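A Long Fall with the Door Schedule

November 24, 2023

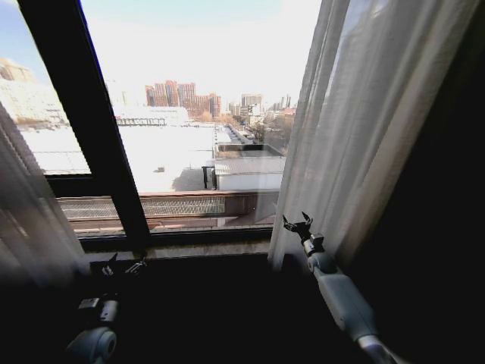
Snow over the city, from the window.

I have been meaning to write about doors since May. I know how that sounds. My sister has already told me that if I write about doors she will stop subscribing, and she is one of my more loyal readers, so I've put it off as long as I could. But the office is closed for the long weekend, the leftover pie is gone, and the Rosbridge door schedule finally went out the door on Tuesday (sorry), so now seems like the time.

For those who found this blog through the sourdough posts, I work at Steinarsdóttir, a design and engineering consultancy. I'm one of the people who put together the drawings and the long tables that go along with them. The architects decide what a building is going to be, the structural people decide how it's going to stay up, and then a few of us go around behind them making sure that every piece of it has a name and a number and shows up on a list somewhere. I like it very much. I've been doing it for most of my working life and I would be no good at anything else.

The job this year has been the Rosbridge clinic. It's an outpatient building, 2 floors and a basement, with a pharmacy on one side and physical therapy on the other, and a long hallway down the middle that everybody on the team calls the bowling alley. If you live out that way you'll have seen the fence go up next to the old bus garage. The ground floor alone has 54 doors. I did not expect that number when I started, and I have been drawing clinics for a while. You think of a clinic as having a front door, a bunch of exam rooms and a closet or two. Then you start adding up the restrooms, the clean supply room and the soiled supply room (which must never be the same room, and must never be confused on a drawing, ask me how I know), the electrical room, the room for the person who looks after the floors, the little vestibule so the wind doesn't blow straight through to the reception desk, and there you are.

Every one of those doors gets a line in the door schedule. A line is a door number, a size, what the door is made of, what the frame is made of, whether there's glass in it and how much, what the fire rating is, which hardware set it gets, and then a column at the end called Remarks, which is where all the trouble lives.

I love the Remarks column. You can read the whole history of a project in it. There will be something stiff and proper at the top like "Coordinate with access control" and then halfway down there's "See note 5" and there is no note 5, because whoever wrote note 5 took it out in the summer and forgot that the basement stair door was still pointing at it. I found three doors pointing at note 5. One of them was a door that had also been taken out in the summer.

So how does a door get lost? Mostly by moving. On the first set of drawings the door into the blood draw room was on the hallway side. The nurses who came to the review meeting said, very politely, that they would be walking around the entire block every time they wanted to get from the desk to the chair, and could it please be on the other wall. Of course it could. It took a minute to move on the plan. But that one minute changed the swing, so now it hit the sink, so the sink slid down, so the light switch was behind the door, so the electrical sheet had to change, and the door had now landed in a wall with a fire rating, so it needed a different door altogether, and a closer, and a different frame. And the schedule, which was sitting in another file, knew nothing about any of this. It still believed in the old door. It went on believing in it until September.

We used to do the schedules by hand, or near enough. When I started it was a spreadsheet, and before that (I'm told, and I've seen them in the flat files) it was pencil, in the most beautiful lettering you can imagine. This year the office switched us to Plodon, which ties the table to the drawing so that if you change one the other is supposed to change too. I was suspicious. I'll admit that I kept my own spreadsheet on the side all summer, like a person with cash in the mattress. By August I was checking the spreadsheet against Plodon and finding that the mistakes were in the spreadsheet, and I quietly deleted it one afternoon and haven't told anybody until now.

It isn't perfect. It numbers doors in the order they were drawn unless you tell it otherwise, and I had a good week of telling it otherwise, because I'm firmly of the school that a door should carry the number of the room you're walking into. There is another school. We don't talk about them. And Plodon can't tell you whether a door makes any sense. It will happily give you a door between a closet and the open air, with a panic bar on it.

For that you still have to take a walk. This is the part I wanted to get to, and my sister can come back now if she's still around. Whenever I finish a schedule I print the floor plan big, tape it to the wall by my desk, and go through the building as different people. I've done this for years. First I'm a patient with a bad knee, coming in out of the rain with an umbrella in one hand. Which doors do I have to pull? Is there one I can't manage? Then I'm a parent with a stroller. Then I'm somebody delivering a pallet of paper towels at the back. Then I'm the last person out at night, locking up, and I want to know how many keys I need and whether I'm going to set off an alarm by leaving through the wrong side.

The paper towel delivery is the one that catches things. It caught something this time too: a lovely wide pair of doors at the loading side, then a lovely wide hallway, and then a perfectly ordinary narrow door into the storage room at the end of it. Anybody with a pallet would have gotten all the way there and stood looking at it. That went into the Remarks column, and then it went into a real fix, with a wider leaf, and I felt good about it for the rest of the day.

Hardware is its own world and I could go on for pages – my hinges post is still in drafts, don't worry. For Rosbridge the lever handles and the closers are coming from Flidetti, and their rep brought a case of samples to the office in October that we all played with more than we should have. There's something very satisfying about a good lever. You want some weight to it, and you want the end to turn back toward the door so it doesn't catch a coat sleeve or a bag strap. I voted for the plainer one of the two finalists. The plainer one won. I'd like to say it was my influence, but it was also the one that would get here on time.

We had a bit of an argument, a friendly one, over the exam room doors. One side of the table wanted a narrow strip of glass in each, to bring some daylight into the hallway. The other side pointed out that people are going to be sitting behind those doors in paper gowns. I had been on the glass side, I'll confess, having spent a lot of time in windowless hallways, and I changed my mind in the middle of my own sentence. We put the glass at the ends of the bowling alley, and in the doors to physical therapy, where everybody keeps their clothes on.

The final table, with the hardware sets and the frame types and the notes all counted, came to just over 1000 lines. I read every one of them out loud on Monday, with a coworker reading along on the drawings and saying "yep." That's how we've always done the last check and I hope we never stop. You hear things you'd never see. Around the middle of the afternoon I read out a door to the roof, and there was no "yep," and we both looked up. It was fine. She was eating a cracker.

The contractor will have questions, they always do, and I expect the first batch the week after next. I have a feeling they'll ask about the vestibule, where the sliding doors and the floor mat are fighting over the same few inches. I've got an answer ready, though I'm not in love with it. If anybody reading this has put a recessed mat in front of an automatic slider in a place with real winters and lived happily ever after, please leave me a comment. I'd especially like to know what you did about the drain.

Next time will be bread again. I've been trying a rye with caraway and the first loaf came out like a paving stone, but the second one got eaten standing up at the counter, so there's hope.

Filed under: Work, Buildings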